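5 December 2021

Memory errors on the build machine, continued from the June notes.

Status at start: the nightly Trallow compile had failed three times with segfaults in different source files each time. Same tree builds clean on the Menon box. Compiler version identical on both, checked by hash. Disk passed a long self-test with no reallocated sectors. That left memory, the power supply or the board.

Ran the memory tester from a USB stick with all four modules fitted. First pass clean. Second pass gave 11 errors, all in test 7, all in the upper part of the address range. Single-bit flips, same bit each time. A fixed bit position argues against the supply, where I would expect errors to move about.

Powered down, cable out, strap on. Labelled the modules A to D with pencil on masking tape before taking anything out. Tested each one alone in the first slot, two passes each:

A – clean
B – clean
C – 326 errors, same bit as before
D – clean

Moved C to the third slot and repeated. Errors followed the module. Put A in the first slot again as a control, two more passes, clean. Module C is bad, slots one and three are good. Slots two and four not tested singly, only with all four fitted.

Cleaned the contacts on C with isopropyl alcohol and a lint-free wipe, left it to dry, tested again. No change. Did not try raising the voltage. A module that only works above its rated figure is no use for an unattended build.

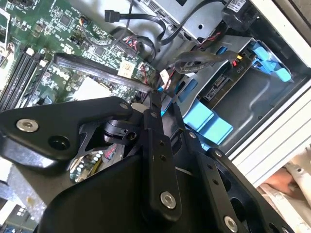

Venkatesh Reddy: I would not sign off slots two and four on that. The Plamovdale machine had a marginal slot that only showed up with the board warm. Let the tester go for around 12 hours with two good modules in those slots before you order anything.

Fair point. A and B went into two and four at the end of the afternoon and the tester is running now. Room was at 19 °C when I left it. Will read the log tomorrow and copy the totals in below.

Replacement: same speed and timings as the existing set. Rhys Hoani has a matched pair on the spares shelf from the Urimard upgrade and says to take both – mixing one new module with three old ones caused training failures at boot last time. If the pair goes in, D comes out and goes back to the shelf marked good. C goes in the scrap tray with the tape left on.

To do: write the failing address range on the fault sheet. Put the nightly build back on the schedule only after a clean 40 passes.

Workshop notebook, shared copy. Corrections to the bench mailing list. Back to top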